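# Where does the mug go? Sorting out the Ratley share kitchen

Kusum Kushwaha, design project, final report

So my project was about mug storage, which sounds tiny until you've lived at Ratley and tried to find a clean mug at 9 in the morning! I kept a diary through September and logged 884 trips to the kitchen (my housemates were very patient), and 86 of them ended with somebody giving up and using a bowl or a jar.

I tried two ideas. First was a row of hooks under the cupboard, the Druvport ones. They held fine but everyone bumped their head -- me included -- so they came down. The second idea was a standing rack on the table, and I liked it straight away because you can move it when you need to roll out dough.
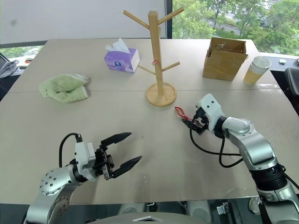
Bench space was my biggest worry with the standing rack, and I'd marked it down for that in my first draft. The round base takes up very little of the table, though, and the height is all in the post, so a tissue box can sit right up beside it. The pegs do stick out a fair way. One of the lower ones comes very close to the tissues, so I'd leave a bit more of a gap on that side once there are mugs on it. Next I want to try a shorter post with the same pegs.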